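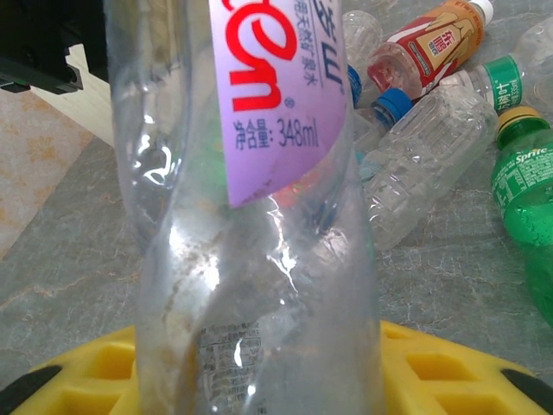

I have wanted to see the inside of a bottle sorting hall since I was a kid, and yes, I know how that sounds. So when Sadia Mengal mentioned that the Edmont recycling works was doing an open day on 13th October, I said yes before she'd finished telling me where to park.

We got there at the wrong gate, of course. The sign for visitors was on the far side of the site, past the bale yard, so our first look at the place was a wall of squashed plastic taller than my car. Each bale weighs 300 kilos, according to the man who waved us round. I believed him — I wouldn't want to lean on one.

There were 30 of us on the morning tour, split into two groups. Ours went with Atieno Mollel, who has worked the picking line for years and talks about bottles the way my aunt talks about tomatoes. She can tell by the sound when one still has its cap on! She made us all try it with our eyes shut and I got every single one wrong.

The first thing she taught us was what makes a drink bottle annoying. I'd always thought a bottle was a bottle. Nope! The thin crinkly water ones crush down to nothing, and the label can stay wrapped round half of what's left. Then there are the ones with juice or tea still sitting in the bottom. A mouthful of something pink doesn't sound like much until you picture a whole truckload of mouthfuls, and the floor under the feed hopper was sticky enough to pull at my shoe.

Colored sleeves are another headache. Clear plastic is what everybody wants to buy, so the labels have to come off in a hot wash, and the ink has to come off without tinting the water. Hammad Naqvi from the wash plant let us smell the two tanks. I would skip this if you had a big breakfast.

After that we put on gloves and had a go ourselves at a long bench. Clear in one bin, colored in another, caps left on (they float in the tank and get skimmed off, so please stop unscrewing them at home, Mom). I turned out slow but careful. Sadia was fast and put a milk jug in with the water bottles — twice — and Atieno fished it out both times without saying a word.

The flakes at the end are lovely. They come out like coarse salt, and you can run your hands through a tub of them. I asked if I could take some home and got a little paper bag, and it's on my windowsill now next to the basil.

Lunch was a samosa van in the yard, six dollars for a plate, and the green chutney was worth every cent. Get in line early, though, as they ran out while we were still eating.

They're running another one in November. It's free but you have to book, and closed shoes are a must. Bus 146 stops right outside the visitor gate, the correct one, and I'll be taking it next time.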